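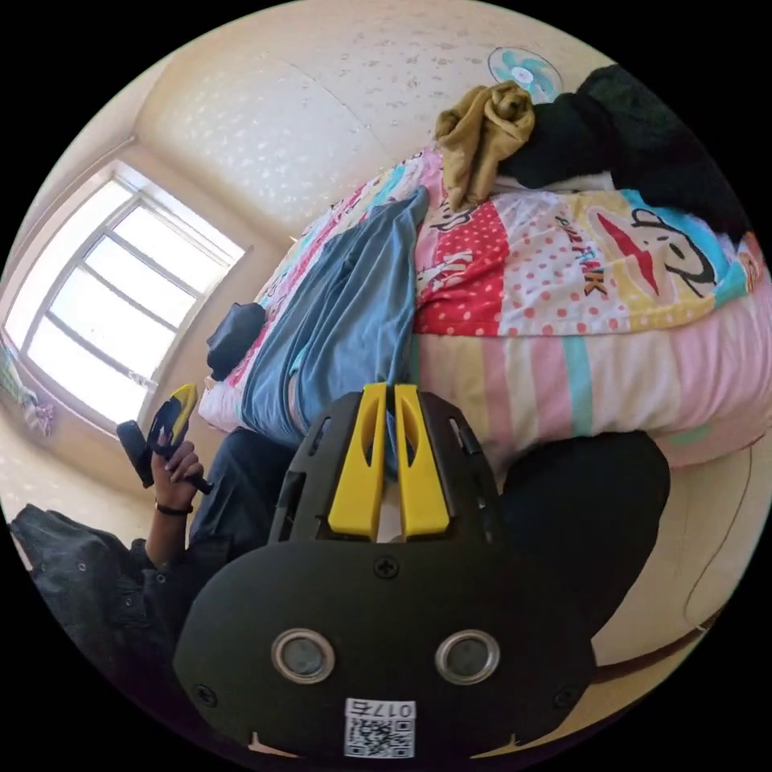
One reader wrote in February that a printed comforter never goes back on the bed the same way twice, and asked whether the office could recommend an order of work. The same question has come from several residents of Gultine House, and the guidance on patterned bedding has been revised accordingly.

Making up a bed with a printed comforter

Strip the bed completely before beginning. Smooth the fitted sheet from the center toward the corners, then lay the flat sheet with the wider hem at the head.

Choose one feature of the print as a guide. Lettering, a large cartoon face or the edge of a color block is easier to line up than polka dots or narrow stripes. Set the guide in place at the head of the bed and draw the comforter down toward the foot.

Check the overhang on both sides. Residents with the standard Van Wyk bed should allow 11 inches on each side. Corners that have bunched should be lifted and shaken; pulling at the middle strains the seams.
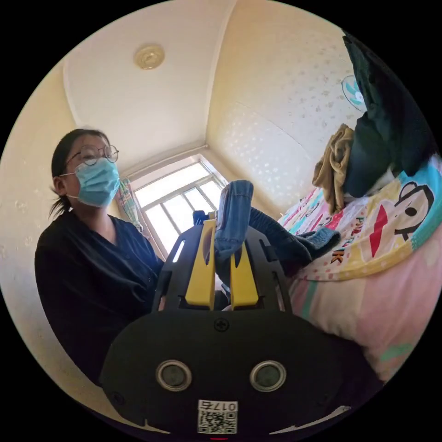 Carkby Residence Office | Household Services

Handling and folding fabric

Take hold of fabric at a hem or corner. Small pieces are best folded on a flat surface, with the edges brought together before the crease is pressed down by hand.

Comforters should be folded lengthwise in thirds and then rolled loosely from the foot. Tight rolling flattens the filling. Store them in a cotton bag on an upper shelf, away from heating pipes.

Washing

Follow the care label in all cases. The large machines in the Narkon laundry room accept up to 37 pounds, and most comforters should be washed there alone. Turn printed covers inside out, use cool water and measure the detergent. Dry on low heat, stopping the machine once or twice to redistribute the filling.

The laundry room closes at 11 p.m. Loads left in the machines after closing are moved to the folding table.

Repairs to seams and snaps may be requested at extension 2374. Please wash the item before bringing it in.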